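Valora-Escritorio: ficha de datos

Versión: 12
Fecha: 26 de diciembre de 2018
Mantiene: equipo de automatización de Adamczyk, sede de Clultorska

Resumen

Este conjunto recoge tareas de ordenar y preparar puestos de trabajo, grabadas con pinzas de mano que maneja una persona. Contiene 2,644 episodios, de los que 1,830 están revisados y etiquetados. El resto se entrega sin etiquetas en la carpeta pendiente.

Los episodios los graba el mismo personal que antes dejaba listos los escritorios al final del turno. Desde marzo, una parte de su jornada consiste en repetir esas tareas con las pinzas -- coger una caja, girarla, dejarla en su sitio -- y otra en revisar lo grabado. 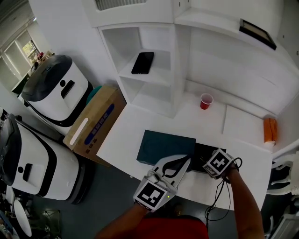
El cambio no ha sido igual para todos. Quienes revisan pasan más tiempo sentados y piden pausas más largas; quienes graban se quejan de las muñecas a partir de la segunda hora. En Drarthorpe se acordó limitar las sesiones a 52 minutos y rotar los puestos, y aquí se sigue la misma norma.

Contenido de cada episodio

- vídeo de la cámara de cabeza
- posición de cada pinza
- apertura de los dedos
- nota libre de quien graba (opcional)

Las notas están en español y en polaco, sin traducir. Conviene leerlas: en ellas se explica por qué un objeto se deja en un lado y no en otro, algo que el vídeo no recoge.

Limitaciones

Casi todo son objetos rígidos sobre mesas claras. Hay pocas telas y pocos cables. Los episodios con pérdida de seguimiento se conservan con la marca "incompleto".

Uso

No se permite emplear los datos para medir el rendimiento individual de la plantilla. Las peticiones de retirada de una grabación se atienden en la sede donde se hizo.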